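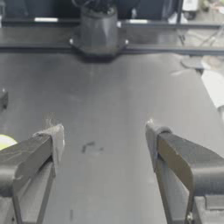
R. Ghasemi
Product Lead, Showing and Open House Gear, Cokari

30 shares | 2 comments

Trorunow Showing Lockbox, item 2451

If you list homes for a living, you already own a drawer full of lockboxes. I do too, and I've wanted to like most of them. The Trorunow is the first one in a long while that I wanted to put on every listing we had, and I'm very happy we can finally stock it (we've been asking since last December!).

It's a four-dial mechanical key box with a shackle that comes off completely, so you can hang it on a door knob, a porch rail, a gas meter pipe or the gate of a condo complex where the association gets fussy about doors. There's no battery, no app and no monthly fee. You set a code, you put the keys in, you text the code to the buyer's agent.

What fits inside

This is the part I get excited about. Most of the small boxes hold one house key and maybe a mailbox key if you lay them just so, and then you get a condo listing with a lobby fob, a unit key, a storage cage key and a garage clicker, and you're leaving things with the front desk. The Trorunow's cavity is deep enough for a full condo set with a slim garage remote on top. Big square lobby fobs go in flat. The door swings down on a hinge and stays attached to the body, so you aren't standing there on a dark porch with a loose cover in one hand and your phone in the other.

There's a small hook on the inside of the door for the key you use most. Hang the front door key there and put the rest behind it. Agents figure this out right away and, even better, they tend to put things back the same way.

The dials

Big numbers, white on black, and a good firm click between each one. I can set the code wearing thin gloves, and I can read it without my glasses if the porch light is on. A rubber cover flips down over the dials to keep out rain and grit. It's held by a tab at the top, and you can replace it if it tears – covers are sold in packs of 2.

To set a new code:

Open the box with the current code and leave the door down.
Slide the small lever on the back of the door from A to B.
Turn the dials to your new code.
Slide the lever back to A and scramble the dials.
Try the new code once with the door still open.

Please do that last step. A lever that was only pushed halfway is behind nearly every support call we get on this item, and it's much nicer to find out before your keys are locked in.

The shackle

The shackle is coated so it won't chew up a painted knob, and it opens with the same code as the door. Some agents would like a separate code for it, and I understand why, but in daily use I've come to like having just one to remember. It goes around standard round knobs and most pipe railings. It will not go around a thick lever handle with a wide base plate, so if your listing has the big modern levers, plan on a railing or order the wall plate listed under accessories.

If you hang it on a knob that gets turned a lot, add the soft sleeve. A metal box tapping against a freshly painted front door all weekend leaves marks, and sellers do notice!

Weather

We hung a row of these outside our warehouse in Skorcombe through a full winter. It's windy, wet and salty there and it was a good place to be mean to a lockbox. The dials stayed easy to turn, the hinge stayed quiet, and the only thing I'd change is the shackle coating, which got a little chalky on the sunny side. A shot of dry graphite in the spring is all the care we gave them. Skip the oil spray, it collects dust and makes the dials gummy.

In a hard freeze, water can get under the cover and hold the dials for a minute. Cup your hand over them, breathe on them, and they'll turn.

What it doesn't do

It doesn't record who opened it. If your board requires electronic access with a showing log, you need the board's own box, and this one can hang beside it for contractors, stagers and the photographer. That's how plenty of our customers use it, and it saves handing out your main access to the person coming to clean the carpets.

It's also a box for keys on a property that's being shown. I wouldn't leave one out for years on a rental with the same code. Change the code after the inspection, again when you go under contract, and once more before closing if trades have been through. It takes less time than finding a parking spot at most of my listings.

For teams and property managers

Orders of 30 or more can be numbered on the front and the bottom at no charge. The bottom number is the handy one, as you can read it when the box is hanging high on a rail. Property managers, ask us for the matching key tags too. They come on a roll of 1000, they take ballpoint without smearing, and they're narrow enough to go in the box with the key.

We ship each box preset to 0-0-0-0 with the lever at A. If you'd like the whole order preset to your own office code, write it in the order notes and we'll do it before packing. Change it when a box goes out on a listing, of course.

In the package

One Trorunow lockbox with removable shackle
Dial cover, already fitted
Soft shackle sleeve
Printed instruction card (keep it, the lever diagram is good)

Accessories sold separately

Wall plate with screws, for brick, siding or a wood post
Replacement dial covers, pack of 2
Dry graphite tube
Numbered key tags

Returns and the forgotten code

Unused boxes can come back to us in the original package. A box that has been closed on a code you can't remember can't be reset from the outside – that's what makes it a lockbox – so write the code in the listing file before you close the door. I keep mine on the same page as the alarm code and the water shutoff location, and it has saved me more than one drive back to the office.

Questions on fit are welcome. Send us a photo of the door hardware, with a tape measure across the widest part of the knob or handle, and we'll tell you whether the shackle will go around it or whether you'll want the wall plate.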